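Gallery: a few weeks with the Embridge two-arm kit

I promised more people than I can remember that I'd put some pictures up once the Embridge kit had been out of its boxes for a while, so this is the gallery page. The long write-up with the wiring notes and my moans about the manual will come later, probably in November when things calm down a bit at work. For now it's mostly me chatting about what the kit is like to live with, for anyone wondering if it's worth clearing a table for.

If you haven't been following along, Embridge is sold by Jomance as a tabletop set for people who want to teach arms to do small jobs by showing them how. You move the arm through the job, it records what you did along with the camera views, and then you train on the lot. The training software is a separate thing called Pameo, which I'll get to. I bought mine with my own money, nobody sent me anything, and Jomance don't know this page exists (hello if you're reading!).

My first jobs for it were all blocks and cups and I got bored of those very quickly. Covadonga Peñalver, who I know from the old robot club, told me to try a child's number puzzle and I have been cursing her ever since. I love it though. The pieces have wavy edges, so being nearly in the right place is no good at all – the tile just perches on its neighbour and sulks.
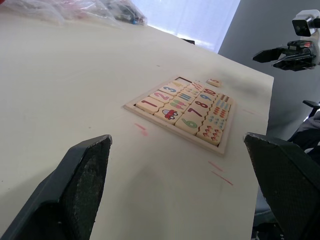
Nineteen tiles in the tray and the 5 out on the table, seen from the wrist camera with a second arm off to the right.

I really like the wrist view. I was all set to bolt a camera on a pole over the table, as I did with my last kit, and I may still do that, but so much of what matters with a tile happens right between the fingertips and that's where this camera looks. You do get the fingers in every shot, of course. I thought that would bother me and I stopped noticing after a day or so.

Setting up took me 6 hours, spread over two evenings. Timothée Pons did his in a single afternoon and has mentioned it more than once. Most of my time went on one cable I'd put in the wrong socket, and on the calibration page, where the pictures in the manual are from an older version and the buttons have all moved. Once you're past that it's really quite friendly. You press record, do the job, press stop, and give it a thumbs up or throw it away.

And you will throw plenty away! I've now saved 1077 goes at one puzzle job or another, and I'd hate to know how many I binned. My rule is 8 good ones and then a cup of tea, otherwise my hands get lazy and I start teaching it bad habits.
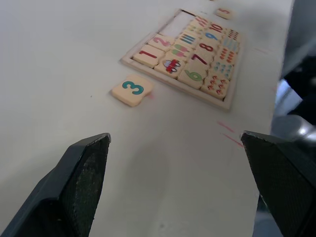 The 3 is out as well in this one, lying nearer the gripper, with its gap showing just past the pink 2.

I think two loose tiles make a much better lesson than one. With one tile and one gap there isn't a lot to decide, and with two you find out pretty fast if your model is reading the tile or just heading for whichever hole it met most often in training. I leave them at odd angles too, as lining them up neatly makes the whole thing far too easy.

A few things people have asked me by email:

Is the grip good enough for thin wooden bits? Yes, mostly. The textured pads hold on well if you come at the tile squarely. Coming in at a slant is where I lose them, and I'd say that's my driving more than the kit.

Is Pameo any good? It's fine. It's slow to load and I don't like the way it names files, but the training itself has been painless. You can use other things if you'd like to; Timothée uses Giáp with his and swears by it. I've had a quick play and found it quicker but fussier about folders.

Is it loud? A sort of polite whirr. I run it in the evening with the door shut and I've had no complaints from upstairs.

Would I buy it again? I would, yes, though I'd want the manual fixed and a longer power lead in the box – mine only just reaches the wall and I've kicked it out twice in the middle of a recording.

I'm going to try the whole thing with the tray turned the other way round next. If you've got an Embridge of your own and you've managed that already, please write and tell me how you placed your starting positions, my address is on the contact page.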